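# Progress report: Skunitz Safe Streets and Victim Support Project

Reporting period: up to end of May
Submitted to: Tipoki Fund, community safety program

## 1. Short overview

In this period the project continued its work with people who suffered a robbery or a burglary in the three districts of Skunitz. The main activities were the help desk, the follow-up calls, and the training for shop owners. Two of the three are on schedule. The training for shop owners is behind the plan, and the reasons are explained in section 4.

The number of people who contacted us is higher than in the previous period. We received 847 first contacts, compared with 834 before. The growth is small, but the cases have become more complicated. More people come to us with two or three problems at the same time, for example a stolen phone, a bank account that was emptied the same night, and a landlord who does not want to repair the broken door.

## 2. Help desk

The help desk is open on all working days from 9 in the morning until 5 in the afternoon. In March we added one late opening per week, until 8 in the evening, as the Fund had proposed in its comments to our last report. The late opening is well used, mainly by people who work in the market and cannot leave their stand during the day.

Most visitors ask for one of these things:

- help to write a statement for the police, or to add missing items to a statement that was already given
- help to block bank cards and SIM cards, and to ask the bank for the money back
- a letter for the employer or the school
- information about what happens next in the case

The last point takes the most time. Many people were told at the police station that they would be called, and after several weeks they have heard nothing. We have an agreement with the station in Fakedberg that we may send one list of open questions every two weeks. The answers usually come back within ten days. With the other two stations we do not have such an agreement yet, and our staff must ask for each case separately.

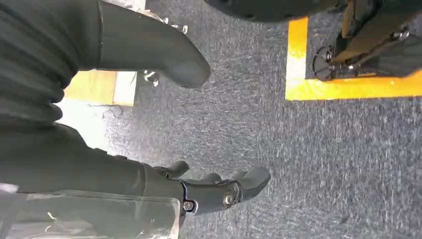

We met the deputy head of the Zornum station in April to discuss the same arrangement. The meeting was friendly, but the station wants a written approval from the district command first. We sent the request and the draft text in the same week. At the time of writing we have no reply, and we will ask again in June.

## 3. Follow-up calls

Every person who agrees to it receives a call after two weeks and a second call after two months. In the reporting period the team made 1,673 calls. This includes calls that were not answered, as in the earlier reports, so that the figures can be compared.

The calls show that fear stays longer than the practical problems. People have a new phone and a new lock, but they still take a longer way home or do not go out after dark. For these cases we have only a limited offer. The counselor comes on two mornings per week, and her waiting list is now five weeks. We would like to discuss with the Fund if part of the unused training budget (see section 4) can be moved to counseling hours. The change would not increase the total grant.

One correction to our last report: the table on page 6 counted some households twice when both partners had registered. We have changed the form, and a household now has one number.

## 4. Training for shop owners

The plan was to hold 20 training evenings before the end of May. We held 14. Two evenings were canceled after the heavy rain in February, when the hall in Zornum could not be used. The other four were postponed on request of the traders' association, which was busy with the new market rules. 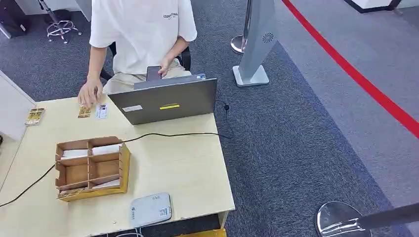
*At the desk with laptop and phone.*

The evenings that took place had good attendance. The part about keeping less cash in the shop was the most discussed. Several owners said that they cannot pay the money in at the bank every day, as the nearest branch is in Fakedberg and the bus is slow. Three neighboring shops in Zornum now share one trip to the bank, at changing hours. We will mention this solution in the next evenings, but we will not describe the details in the printed handout.

The missing evenings are now planned for June and July. The hall is reserved and the association has confirmed the dates.

## 5. Staff and office

One case worker left the project in March. The position was open for six weeks, and during this time the others took over her cases. A new case worker started at the end of April and has finished the introduction and the data protection course.

Paper files from the first project year are still stored in the back room. According to our rules they should be destroyed after three years, and we have asked two companies for an offer. We will choose the cheaper one if it can give us a certificate for the destruction.

## 6. Spending

Spending is below the plan in the training line and slightly above it in the telephone line. The telephone cost is higher because many people have changed their number after the theft, and we often need several attempts to reach them. All other lines are within the limits of the grant agreement. The detailed table and the copies of the receipts are sent separately - the same way as last time.

## 7. Next steps

- second request to the district command about the Zornum station
- the remaining training evenings in June and July
- decision on the counseling hours, if the Fund agrees
- new version of the leaflet, with the late opening hours and the corrected bus stop

We ask the Fund to answer the question about the counseling hours before the end of June, so that the counselor can plan her summer schedule.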